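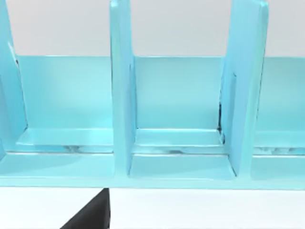 *Last changed: May, by Ewan Gourlay*

# How do you sort paper mail so the bills do not get lost?

I moved to my flat two years ago and since then the mail is my weak point. It comes in, I put it on the kitchen counter, and after one month there is a pile. Last week I found a water bill from Nollance that was already on its second reminder. With the late fee it was 637 and I was quite upset with myself.

I have bought an organizer with upright compartments, but I do not know what should go in each one. First I tried to sort by sender. It did not work, as most senders write to me only one time per year. Should I sort by date? By person? We are two adults in the house and one of us gets much more mail than the other.

Please no apps – I want to keep the paper.

– Imine

## Answers

**Ans Verhoeven**

I had the same problem for many years. What helped me is to sort by what I must do with the letter. It does not matter who sent it. My compartments are:

- **Pay** – bills only, the earliest due date in front
- **Answer** – forms, letters that need a signature
- **Keep** – insurance, tax, contracts

Advertising goes directly in the paper bin and never reaches the desk. When I open a bill I write the due date with a thick pen in the top corner, so I can read it when the letter is standing.

"Keep" is only a waiting place. Every few weeks I move it to a ring binder, otherwise it gets too full and the letters bend.

Also call Nollance about the late fee. My energy company, Hoekstra, took it off once when I asked politely. You can only try.

**Flullora**

Just pay it the same day you open it. Then you need no system.

**Ewan Gourlay**

Paying the same day is good if your salary is already there. For me it is not always so, therefore I use the way of Ans, with one change: the second adult has an own compartment and empties it alone. Before that we both thought the other one had paid the

- car tax
- dentist

and both came back with a reminder.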